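To: handheld-demos list
Date: 16 Jul 2023
Subject: Re: Desk tidying set, when does an episode end?

On the desk tidying set, the Serrano group wrote:

> We have gone through the Pistcombe batch and have 429 episodes that
> we can't trim automatically. The fingers close, open a little, close
> again, and the script reads that as two grasps. Should we split
> these or throw them out? Also, is there any reason not to record the
> rest by remote control, so that the finger commands are logged?

Don't split them. A second closing on the same pen is a regrasp and belongs to the same episode. Cut where the fingers are fully open and the tool has moved clear of the tray, and ignore everything the finger width does before that point. The trimming script that ships with Skidix looks only at the first opening past a threshold. That was fine for blocks and is wrong for pens, which roll.

The threshold can be set per task in the config file. We use a hold time of 3 frames at full opening before a cut is accepted. Longer hold times start to swallow the beginning of the next reach, at least with our faster demonstrators.

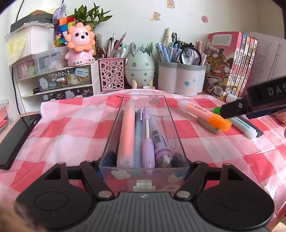 Do the hand-held demonstrations need the same finger shape as the robot that will run the policy?

They should match at the pads and in the opening range; the rest of the linkage matters much less as long as the camera sits at the same place relative to the fingertips.

On remote control: we tried it on the Ustudeck bench. The finger commands are indeed logged, and the arm's joint limits are respected for free. Against that, operators slowed down a great deal on thin objects, and most of them paused above the pen before closing. The policy learned the pause. With the tool in the hand the approach and the closing run together, and the recorded speed is closer to what we want at run time. 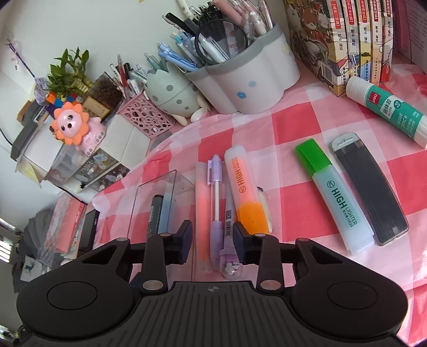
The other cost is setup. Each change of desk meant moving the arm, clamping it and calibrating again – with the hand tool we only redo the mapping pass. For a task where the background has to vary, that decided it for us.

If you still want some remote episodes, keep them in a separate folder and tag the source in the metadata. Mixing is possible, but resample both to the same rate first, and check the sign of the finger width. Ours was inverted in the remote logs and it took 1499 training steps before anyone looked at the plots.

I would keep the 429 for now, rerun the trimmer with the hold time above, and go by hand through whatever it still rejects. Episodes where tracking drops out during the grasp should go. A dropout on the way back, after the fingers are open, can be cut off with the tail.

The patch for the trimmer is against the current branch. It will be merged in September with the other config changes.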